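Search the notebook
Search
All entries | This notebook only

September 21, 2025

Back to the Dalstead curtains. The claim from Drikia is still that their satin "drops out" by itself once it has been hanging for a while, so no steaming needed. I don't believe it and I wrote as much last time. Creases that come from being folded in a packet tend to stay put until somebody deals with them, and satin shows every one of them.

Plan for today was the dark brown pair on the silver pole. Hang, dress the pleats by hand, leave alone, look again. Packet drop is given as 2,173 mm. I'd like to see the tape agree before that number goes on any sheet of ours.
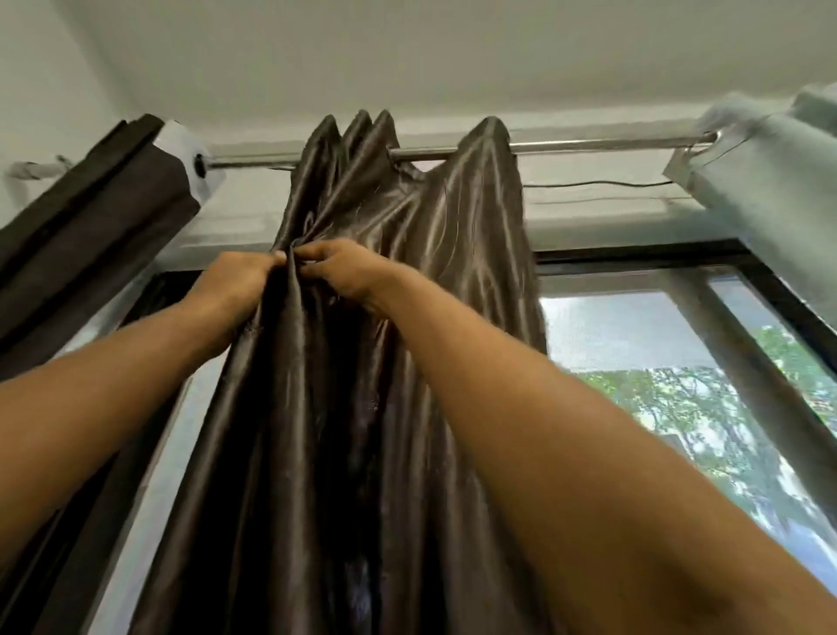
Dressing the brown satin by hand, both hands on one fold. Diagonal creases still showing above the grip.

Notes while I remember them. Gathering the pleats at chest height is no use on a long curtain, you have to reach up and work nearer the heading. The heading wants to bunch into peaks over the pole and the spacing goes uneven very easily. Pulling a fold straight down hides a crease from one side and shows it from the other, so I wouldn't trust any "after" photo taken from a single spot — ours included.

The sheen makes judging worse. Under the ceiling light a shallow crease looks like a deep one. Sokon's matt cloth was far kinder in this respect, though it cost more and Atallah have stopped stocking it.

Still to do: tape the drop at both edges, look again from the doorway with the light off, then steam 1 curtain of the 2 and leave the other as the comparison. If the unsteamed one looks as good by December I'll take back what I said. Not expecting to.

We use cookies to remember your notebook settings. Accept | Manage
Last updated: September, page 277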